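Usamos cookies propias y de terceros. Aceptar | Configurar

Cesta Vollard con forro: ¿merece la pena?

Compré la Vollard con pocas ganas. En la ficha prometen «orden para siempre» y 100 lavados del forro; yo llevo 3 y ya veremos. El tejido claro disimula poco el polvo y el forro se arruga en cuanto metes la mano. Las asas, de momento, aguantan. Kathleen Hegarty, que tiene la Caltus, dice que la suya se deforma antes. Puede ser.

El borde oscuro me parece lo mejor rematado. 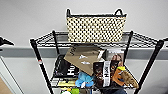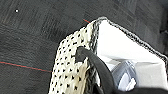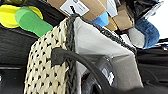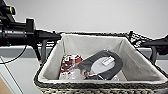

Precio y veredicto

Por 19 euros, pase. Más no pagaría, y una segunda tampoco la compro hasta ver cómo llega esta a mayo.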